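Valell Snack Log - README

Welcome! Valell is a small open data set on everyday snacking and blood pressure, put together by Nattawut Sitthichai and Theerawat Inthanon. We're thrilled with how it has grown - 419 people kept a diary, and the files now hold over 500 diary weeks.
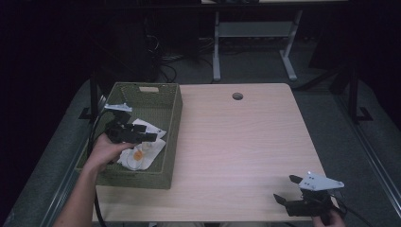 Porncombe, December 22, 2019

What's inside

diary.csv has one row per snack: person code, time of day, food group, portion and a salt estimate. pressure.csv has the home cuff readings, morning and evening, in mmHg. Join the two on person_code and week_no and you're off!

Version 2 adds 129 people who joined in July, and they wrote wonderfully full entries (the free-text column is a joy to read).

Good to know

Salt estimates come from the Grunden food table, so homemade dishes are rougher than packaged ones. Blank cuff readings are left blank - please don't fill them with zeros. Everyone in the set is an adult, and people already taking blood pressure pills are flagged in on_meds. The data can't tell you what any one person should eat. For that, see a doctor.

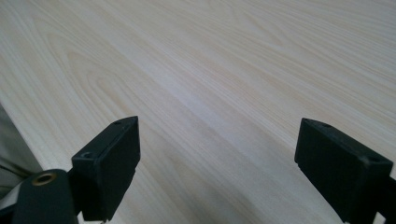

Tabletop with a pale wood grain.

Found a mistake? Write to Theerawat and we'll fix it in the next release!

Last updated: see the changes file

Print this page | E-mail this page

Contact | Copyright Valell Snack Log | Back to top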